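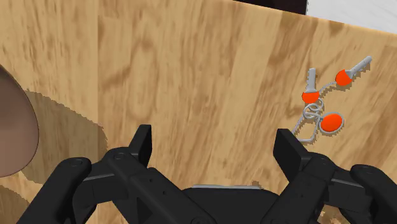
Chapter 18
The Guest List, the Invitation, and the Reply

What you will study in this chapter

By the time you have worked through these pages and the exercises at the end, you should be able to:

help a couple draw up a first guest list and bring it down to a size their hall can hold
explain the difference between a household count and a head count
set a mailing date and a reply date for a wedding of any size
write the wording of an invitation for several kinds of hosts
keep a reply record that a caterer, a hall manager and a nervous parent can all read
handle late replies, extra guests and changes of mind with patience

Words to know

household count, head count, save-the-date, inner envelope, reply card, reply date, second round, final guarantee, escort card

Before you begin

In the chapters behind you we spent a good deal of time on rooms, menus and music, and if you are like most of the students who have come through this course, you enjoyed those chapters very much. Rooms are fun to walk through and cake is fun to taste. The guest list has a plainer reputation. It is a long column of names, usually begun on somebody's kitchen table on a weeknight, and a good many planners would happily hand it to the couple and ask to have it back when it is finished.

Please don't do that! The list touches every other decision in the wedding. It tells you how many chairs to rent, how many plates to order, how long the receiving line will run, whether the back parking lot has to be opened, and how many stamps to buy. It is also the place where two families first find out what they each had in mind, and a calm planner sitting at that table with a sharp pencil can save everyone a great deal of unhappiness. I have always thought of it as the friendliest part of the job, even on the evenings when it did not feel that way.

We will follow one wedding all the way through this chapter. The couple have booked the Konstantinidis Hall, which you may remember from the floor plan exercises in Chapter 9, for a Saturday in April. The bride's parents are hosting. Both families are large, both have lived in the same county for a long time, and the first list that came out of that kitchen table had 319 names on it. The hall's main room, with a dance floor laid, does not seat anything like that number in comfort, so there was some talking to be done.

Section 1. Where the names come from

A wedding list is really several lists laid on top of each other. The couple have theirs, which tends to be made up of school friends, people from work and the cousins they see often. Each set of parents has another, and it usually reaches further back, to neighbors from an old street, to godparents, to the couple who invited them to a daughter's wedding years ago and will certainly be expecting something in the mail. Sometimes a grandparent has a list too, and a grandparent's list is worth handling gently.

Ask for these lists separately and in writing. When everyone calls out names in the same room, the loudest voice fills the page, and the quiet parent goes home and remembers six people on the drive. Give each family a sheet with the same columns on it: full name, name of spouse or partner, names of children at home, mailing address, and how the person is known to the couple. That last column will seem fussy to them. It becomes very useful later on, when you are seating tables and need to know that the gentleman from Ohio once shared an apartment with the groom's uncle.

Once the sheets come back, combine them and look for the same people entered twice. In our April wedding the two families had both listed their dentist.

Section 2. Households and heads

New planners mix these up more often than any other pair of terms in the book, so let us go slowly. A household count is the number of envelopes you will send. A married couple with three children at one address is a single household. A head count is the number of people who may walk through the door, and that same family is five heads.

You order stationery by household. You order dinner by head. If you give the printer your head count, the couple will be paying for a closet full of invitations, and if you give the caterer your household count, well, you can imagine how that evening goes. Write the word "households" or the word "heads" next to every number you put on paper, every single time, even in your own notes.

Grown children who live away from home should receive an invitation of their own, and so should grown children who live at home, if the budget allows it. Roommates each get their own as well. Order some extra invitations beyond the household count for keepsakes, for addressing mistakes and for the second round, and order a few more envelopes than that, as the envelopes are where the spills and slips happen.

Section 3. Bringing the list down

There is no painless way to shorten a list, but there are fair ways. The fairest I know is to sort the names into circles before anyone is crossed off. Put in the first circle the people without whom the couple could not picture the day. The next circle holds close friends and the relatives they see most years. After that come the people they would be glad to have if there were room, and beyond those the names that were written down out of politeness.

Then set rules that apply to whole groups. If coworkers are not invited, no coworkers are invited. If children are welcome, they are welcome from both sides. A rule is much easier to explain over the phone than a choice, and your couple will be explaining it, probably to an aunt.

Some couples like to work on a screen, and there are planning programs that will sort and filter a list for them. Students in this course have used Drivico and Dritine, and either will do the job so long as somebody keeps it up to date. A spreadsheet does nearly as well. A stack of index cards is slower, but families who have never agreed on anything have been known to move cards from pile to pile quite peacefully, and I would not talk a family out of it.

A word about very large weddings. You may one day be asked to plan for 1000 guests, and the temptation will be to suppose that with so many coming, a few more can't matter. They matter just as much. Large weddings simply make the mistakes larger, and they are covered on their own in the final unit.

Section 4. The calendar

Work backward from the wedding. The caterer needs a final guarantee, and the date of that guarantee is in the contract, so begin there. Set the reply date far enough ahead of it that you have time to call everyone who has not answered, as there will always be people who have not answered. Set the mailing date far enough ahead of the reply date that guests can look at their calendars, ask for time off and find a sitter. Guests coming from overseas should have theirs sooner.

If the couple mean to send a second round of invitations after the first regrets come in, the first mailing has to go out earlier still. The second round must never look like a second round. A guest who opens an envelope and finds that the reply date is this coming Friday will know exactly where he or she stood.

Save-the-dates are optional and kind. Send them only to people who are certain to be invited, for they cannot be taken back.

Section 5. Setting up the reply record

Number the reply cards. Put a small, light number on the back of each one in pencil and match it to the household on your list. At least 2 cards will come back with no name at all, only a cheerful check mark beside the chicken, and you will be very glad of that pencil.

Your record should have a line for each household, with the number invited, the number accepting, the meal choices, the date the card arrived and a space for remarks. Fill it in on the day the card comes. For our April wedding we will be using the Ivine reply sheet, which is printed in full at the back of the book and may be copied for classwork.

When a card comes back with more people written on it than were invited, do not fix it quietly and do not scold. Let the hosts know, and let one of them telephone. A sentence such as "We're so looking forward to seeing the two of you, and I'm sorry we couldn't include the children this time" is usually all that is needed.

Talk it over

Before you go on to the section on wording, discuss these with a partner or in a small group.

The groom's mother would like to add her whole bridge club after the list has been closed. What would you want to know before you answered her?

Think of a wedding you attended as a guest. How did you send your reply, and did anyone have to chase you for it?

The bride has promised an invitation by word of mouth to a former teacher who does not appear on either family's sheet. Whose list does the teacher belong on, and who should be told?

Try it yourself

Take a sheet of lined paper and write out a guest list for a party of your own, with everyone you would truly like to have there. Count the households, then count the heads, and label both. Now suppose the room holds only half that many. Sort the names into circles, write down the rules you would use, and bring both versions of the list to the next class. We will use them when we address envelopes in Section 6.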